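Shared Kitchens and Food Waste in Student Housing
Final report, Housing and Daily Life project
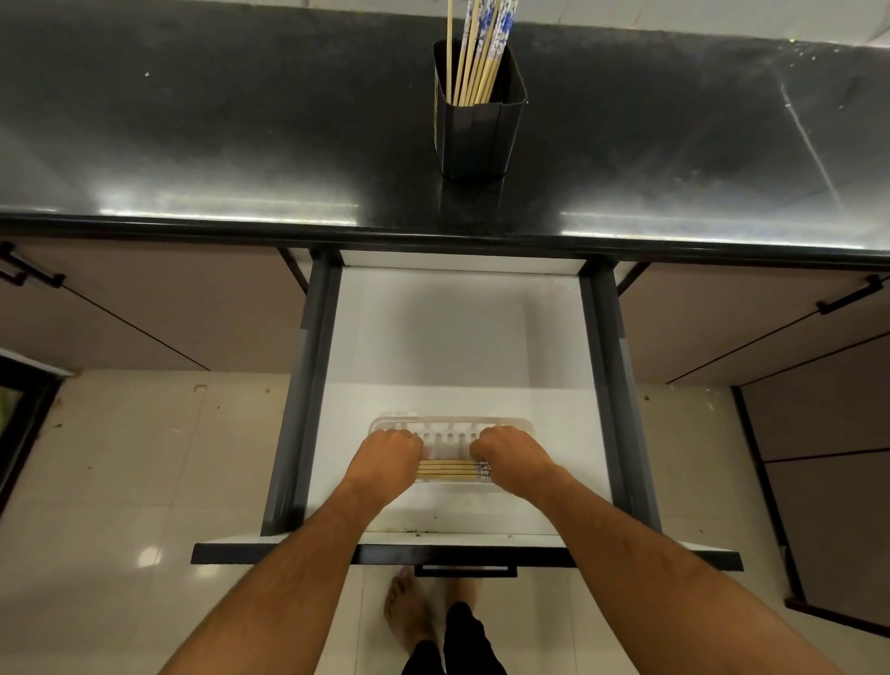

Our group wanted to find out how much food gets thrown away in student housing and whether sharing a kitchen makes it better or worse. We picked two buildings close to campus. Silholm has one large kitchen on each floor. Cosgrove has small apartments where two students share a kitchen.

Method

We asked residents in both buildings to fill out a one-page food diary every day for two weeks in November. They wrote down what they threw out and why. We handed out 43 diaries and got 30 back, 17 from Silholm and 13 from Cosgrove. We did not weigh anything ourselves. Residents used a kitchen scale if they had one and guessed if they did not, so the weights are not exact.

Results

Bread and salad greens were the most common items in both buildings. Cooked rice and pasta came next. In Silholm the usual reason given was that the food had been forgotten at the back of the fridge. Several people also wrote that they threw out things without a name on them before a fridge cleaning. In Cosgrove the usual reason was that the package was too big for one person.

We expected Silholm to waste more per person, but the diaries did not show a clear difference. The heaviest single entry was 1,000 grams of potatoes, and it came from Cosgrove.

Students who cooked with others at least twice a week reported fewer leftovers going bad. They also shopped less often and used a list.

Problems

Some diaries had blank days. We do not know if nothing was thrown out on those days or if the person forgot to write. The two weeks also included a long weekend when many residents went home, and a few of them cleared out their fridge shelves before they left.

Suggestions

Silholm could set aside one fridge shelf on each floor for food anyone can take. Labels and a pen should be kept next to the fridge. For Cosgrove, neighbors could split large packages. A longer study in the spring would need a scale in every kitchen.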